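Folding black clothes on a busy bedspread, how do you keep it all straight?

Asked in Home & Laundry, Ceruvgate neighbors board

I finally moved into my own place in Prenirholm in August and I'm loving having an actual bedroom with an actual wardrobe! I do all my sorting and folding on the bed. Nearly everything I own is black, and once it's on the bed I lose track of what is what.
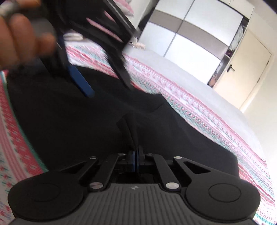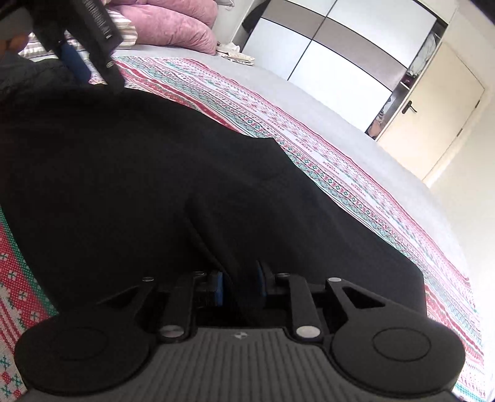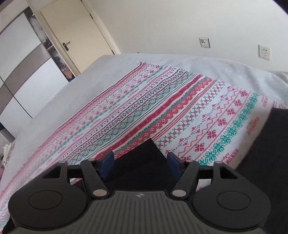 So I'll pick up what I think is a T-shirt and it's leggings, or I fold something and then find it's inside out. The bigger soft things are worst, they never come out the same size twice. Is there an order that works? I don't want to buy 25 plastic organizers, I just want the shelf to look decent for more than one evening.

3 answers

Answer from gwilliam_attic (151 helpful votes)
Oh I love this question, my closet is all black too! First, that bedspread is a gift. The pattern runs in bands, so use them as a ruler. Lay the garment flat with the hem along one stripe, smooth it out from the middle with your palms, then fold the sides in. Pick the same width every time (I go by my forearm) and your stack will match.

For telling things apart, feel for the neck label before you lay anything down. If there isn't one, put a couple of stitches of colored thread inside the back waistband. I did mine one evening with red embroidery floss and it has made me so happy every laundry day since.

Sort first, fold second. Tops by the pillows, bottoms at the foot, anything with straps off to the side. Straps get tucked inside before the last fold or they catch on everything.

Answer from condamer2
just hang it all. I have like 4,000 black shirts and hang every one

Answer from pinecone_lane
Hanging is fine for shirts but please don't hang heavy knits, the shoulders go pointy. Agree with the thread trick! Also open the curtains or put a bright lamp on, black on black under a ceiling light is hopeless. And fold in thirds so they stand up on the shelf, then you can see every edge without digging.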